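Fimilex clip checking for hand-held grippers: my take after 3,000 clips

I record household chores with a pair of hand-held grippers. Mostly laundry, some dishes, a lot of putting things in drawers and taking them out again. The recordings go off to people who train robots on them, and I get paid per accepted clip. That last part is the reason I ended up trying Fimilex, because my rejection rate over the winter was embarrassing and I wanted to know what I was doing wrong before somebody else told me (usually two weeks later, in a spreadsheet).

Fimilex is made by a company called Sesutmont. You upload your clips, it goes through them, and it hands back a report with each clip marked keep, look again or toss. There's also a timeline for every clip with little flags on it, so you can jump straight to the second where things went bad. I've used it since December on the middle plan, which costs 18 dollars a month, and I paid for it myself.

Getting started

Sign-up was painless. You pick your gripper type from a list, tell it if you work with one hand or two, and upload a starter batch so it can learn what your normal looks like. It asks for 300 clips for this. That sounded like a lot, but I had them sitting on a drive already. If you're brand new you may find this annoying! You can skip it, and it'll still run, but the flags are much dumber. I tried it both ways on a second account and the version with no starter batch flagged nearly everything I did with a towel.

The upload itself is slow. My first batch took eight hours, and the progress bar sat on "almost there" for a good chunk of that. I now start it at bedtime and forget about it. It does pick up where it left off if your connection drops, which my old service (Abugri) never managed once in the year I had it.

How it does with clothes

Okay, clothes are the real test for me, so I'll go on a bit here. A cup is easy. The jaws are around it or they aren't. Fabric does whatever it wants, and half the time the piece you're after is the same color as the piece you need to leave alone. Add a busy blanket underneath and a lot of checking tools just give up. Abugri used to lose the edge of anything I laid on a print.

I do most of my garment clips on the bed, on a fuzzy patchwork blanket that has roses, dots and the word "love" all over it in orange and cream and crimson. I figured Fimilex would hate it. It was fine. With a maroon piece spread out on top and a tall fold standing up between the jaws, it drew its outline right along the cloth and marked the low end of the fold as the contact point, which is where I would have put it too. It even kept the narrow strip on the left as part of the same garment, and I was ready to be let down on that one.

What it's really good at is pinches. If you only have one layer where you wanted two, there's a flag for "uneven pinch," and I'd say it's right far more often than it's wrong. I had a bad habit of closing on the fold too early and then dragging it, and I had no idea until I saw the same yellow flag at the same spot in clip after clip. I slowed down, came in lower, and the flags thinned out within a week or so. That alone was worth a couple of months' fees to me.
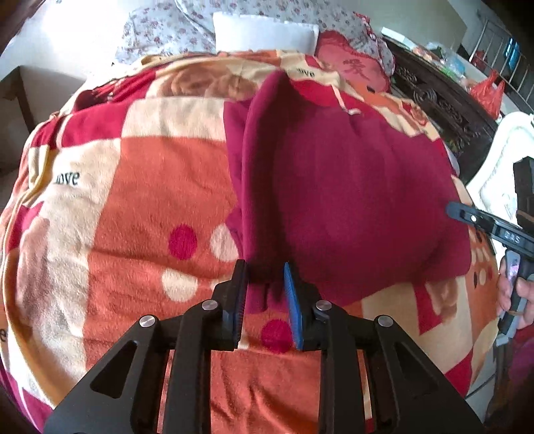
Two-handed clips

This is the weak spot. When one gripper is doing the work and the other is just waiting off to the side, Fimilex wants the second one to be doing something. I get "idle hand" warnings on perfectly good folds. You can turn that warning down in the settings but you can't turn it off, and it still drags down the overall score for the clip. I wrote to support about it and they were friendly and quick, and told me it's on the list. That was a while ago now.

It also gets muddled when the two grippers swap jobs partway through, like when you hold a corner with the left and then hand it over to the right. Sometimes it cuts the clip in two at that moment and scores the halves separately. You can join them back together by hand – two clicks, not terrible – but do that for a whole evening's work and you'll be grumpy.

And while I'm complaining, the app on my phone is pretty much useless for anything except seeing if your batch is finished. The timeline is tiny and my thumb covers up the flag I'm trying to tap. Use a laptop.

The reports

I like these a lot. Plain words, short sentences, and no mystery score out of a hundred with nothing behind it. You get the flag, the moment, and a line about what it thinks went wrong. "Jaw closed before fold was between tips." "Cloth slid out of view." Stuff you can fix the next time you pick the thing up.

You can sort by flag, too, and I wish I'd found that button sooner (it's hiding under the three dots at the top of the list). Sorting by flag is how I noticed that most of my bad sock clips were from late at night. Make of that what you will.

Export is fine. Everything comes out as a simple table, and my buyers have never had trouble opening it. There's an option to bundle only the keeps and leave the rest at home, and I use that every time.

Fimilex or the others

I've tried two others. Abugri is cheaper and quicker on uploads, and if you only do hard objects on a plain table I'd say save your money and go with that. Urnis has real people looking at your clips, and their notes were the most helpful I've had from anyone, but you wait days to get them and the price climbs fast once you go past a small batch. I still send Urnis a handful of clips when I start on a new chore, then switch over to Fimilex for the bulk of it.

Would I keep paying?

Yes, for now. I've put roughly 3,000 clips through it and my rejections have dropped enough that the subscription pays for itself. If you do cloth, get it. If you do mostly two-handed work with a lot of passing back and forth, do the free trial first and throw your messiest clips at it, and see how many idle hand warnings you can stand.

One small tip before you sign up: choose your gripper type carefully. I clicked the wrong one the first time and had to redo the whole starter batch, all 300, overnight, with the laptop fan going like a hair dryer next to my bed.

Four stars out of five. I'll bump it up if they ever fix the idle hand thing.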